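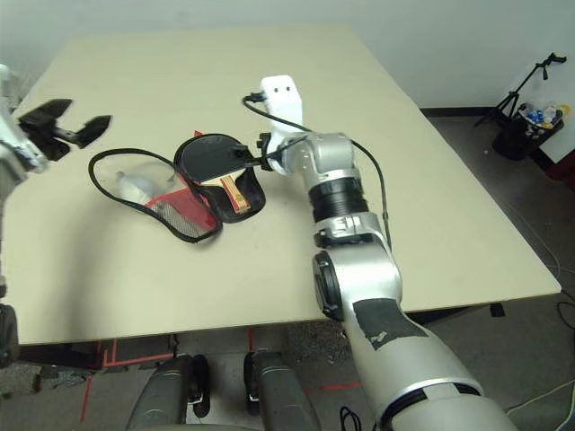

Figure 1. Silver robot arm, gripper just above an open case on a cream tabletop.

4 min read
Filed under: Card Games, Probability

3.2 Penetration and the Value of the Count

Blackjack differs from most table games in that the cards already dealt change the odds of those still to come. The size of this effect depends on penetration, the share of the shoe dealt before the cards are shuffled. We dealt 1328 simulated six-deck shoes under fixed rules: dealer stands on soft 17, doubling on any two cards, no surrender. The cut card was placed at one of two depths. In the shallow group (562 shoes) half of the cards were dealt; in the remaining shoes, three quarters.

The running count was divided by the number of decks left to give the true count. Values of plus four or higher were rare in the shallow group and were seen mostly in the last few hands before the cut card. Bets were held flat for the first 30 hands of each run so that the count had no effect on the stake. The Billow script used for dealing was the same in both groups. Results by seat were similar and are not reported.

Comments

Ferhat Aksoy: Was the burn card included in the count?

Alper Oral: It was left out. See the note under Table 2.

Adugna: 562 shoes seems low for the tail values. I would want confidence intervals on anything above plus four.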